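Textile room notebook, June -- bedroom set, wash and fold check

Purpose: settle the folding sequence for the white pieces before the Vornach set goes to storage, and get the bedroom inventory into the same format Sheena Carnegie uses for the linen closet. Ursina Imhof has the master sheet. Numbers below are mine unless marked.

1. State of the bed at start

Cover is the cream floral (tag 213 on the sheet). Peony-type blossoms in brown and tan, leaves in navy and slate blue. The edge facing the room is wavy with a row of blue-grey dots, and there is brown and cream check under it. List the check as a separate line until we know whether it is sewn on. Teal plush blanket heaped on the right side, piped edge, not yet folded. One white garment folded on the cover near the middle.
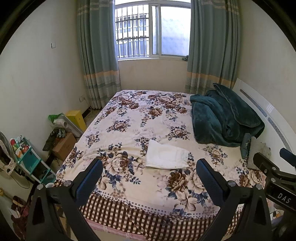

2. Folding surface

Used the bed itself. The table in the hall is narrower than the large white pieces and forces an extra fold. Smooth the cover by hand first, working from the headboard end, because a ridge in the cover telegraphs into the fold above it and shows up later as a false crease.

Procedure for flat pieces: long edges together, smooth outward from the fold, then halve across the length. Keep the long fold as the reference edge and measure from that. The hems on this set are not square to each other. Largest piece measured 2740 mm along the hem before washing; 165 mm allowance at the top turnback. After-wash figures to follow once Ursina has the tape back.

The floral print is a poor alignment guide. The sprigs look regular but the spacing drifts across the width, so lining a fold up with a row of leaves puts it out of true.
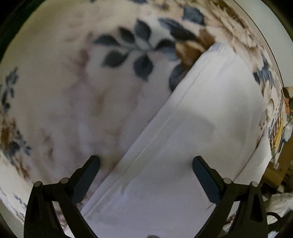 Pressing by hand was enough for the smaller pieces. Anything with a double hem needs the iron, low setting, no steam. Sheena wants the Reisinger starch tried on one piece only -- agreed, but not on anything that goes into storage this month.

Bulky white pieces do not hold a fold the way the flat ones do. Roll these loosely, do not compress, and keep them out of the flat stack. Storing one under three or more flat pieces last time left marks that took a second wash to remove.
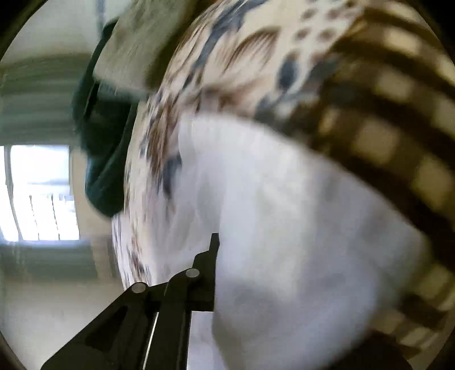

3. Open items

Teal blanket: fold in thirds, piping outward, own shelf.
Check fabric: confirm attached or separate, then amend line 213.
Labels: Funarura tags are too stiff for the plush, use cotton tape.
Telero bags: 3 left, reorder before the next set.
After-wash lengths: Ursina.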